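Drawer liner

A drawer liner is a sheet of paper, fabric, cork or plastic laid on the inside base of a drawer, shelf or cupboard. Patterned lining paper is also used to cover tables and benches.

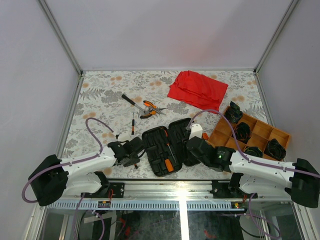 Floral paper used as a table covering, with a hammer, long-nosed pliers and a folded red cloth.

Drawer liners protect the base from stains and scratches, keep splinters and old finishes away from the contents, and give a clean surface that can be replaced at low cost. Many are also decorative. The term shelf liner is used for the same product cut to a different size, and in the trade both are sold as lining paper. This can cause confusion with the plain heavy paper hung on walls before painting or papering, which shares the name.

Materials

Uncoated paper is the oldest material still in general use. It is cheap, takes print well and can be cut with household scissors, but it marks easily and tears when damp. Weights below 100 grams per square metre tend to crease when heavy objects are moved across them. Heavier papers lie flatter but are harder to fold into corners.

Coated paper has a thin layer of wax, varnish or plastic on the upper face. It can be wiped with a damp cloth, although water that reaches a cut edge will still cause the sheet to swell. Wallpaper offcuts are often used in the same way. Embossed wallpapers are less suitable, as small items do not stand upright on them and dust gathers in the relief.

Plastic liners are sold either as loose sheets or with a self-adhesive back. Loose sheets made from soft foam grip the base through friction and are common in kitchens and tool chests. Self-adhesive film stays in place well but may lift varnish when removed, and old adhesive can be hard to clean from bare wood.

Felt and baize are used for cutlery, instruments and jewellery. Both absorb knocks and reduce noise. They also hold moisture, and wool types can be attacked by moths. Cork is used in deep drawers and under glassware.

Scented liners

Scented liners are paper sheets treated with fragrance oil, normally on the underside or within the body of the sheet. Lavender, rose and cedar are the usual scents. The scent fades with exposure to air, and unused sheets are kept in sealed wrapping. Direct contact between freshly scented paper and silk or pale fabrics can leave oil marks, so makers commonly advise airing the sheets before use.

Pattern and printing

Patterns for drawer liners are generally small in scale. A repeat longer than the depth of the drawer is seldom seen in full, and most designs use a repeat that can be read in a narrow strip. Leaf sprigs, blossoms, stripes and dots are the most common subjects. Pale grounds are preferred inside furniture as they make the contents easier to see.

Early printed liners were made with wood blocks, often by the same workshops that produced wallpaper and book endpapers. Roller printing later replaced block work for cheaper grades. The Puvley works, a small paper mill at Ceteston, issued its household range in bundles of 19 sheets, and its pattern books list designs by number with no titles. Short runs are now printed digitally, while offset and flexographic printing remain in use for larger ones. A run of 1,000 sheets is treated by many printers as the dividing point between the two.

In his survey of the Ceteston pattern books, Umesh Saxena divided the designs into grounds, sprigs and borders. He noted that the border designs went out of production first, and linked this to the spread of fitted furniture, in which drawer sizes varied too widely for a fixed border to be useful. The Lakow collection holds further sheets from the same mill, most of them removed from furniture during repair. Their margins are trimmed, and few can be matched to a pattern number.

Fitting

The drawer is emptied, removed from its runners and cleaned. The internal width and depth are measured at both ends, as older drawers are often out of square. The liner is cut slightly smaller than the base - a gap of one or two millimetres on each side is enough to prevent buckling. A template of scrap paper is used where the drawer has a curved front or internal blocks.

Loose paper may be fixed with small pieces of double-sided tape at the corners. Paste is avoided on antique furniture. Starch pastes attract insects, and the moisture can raise the grain or loosen veneer.

Conservation

Original liners are sometimes kept as evidence of the age and use of a piece of furniture. Newspaper was a common substitute for printed liners and may carry a date, although this shows only the earliest point at which the drawer could have been lined. Acidic papers become brown and brittle, and can discolour textiles stored on them. Conservators usually place a sheet of acid-free tissue or polyester film over the original and leave it in position.

See also

Endpaper
Shelf edging
Wallpaper
Oilcloth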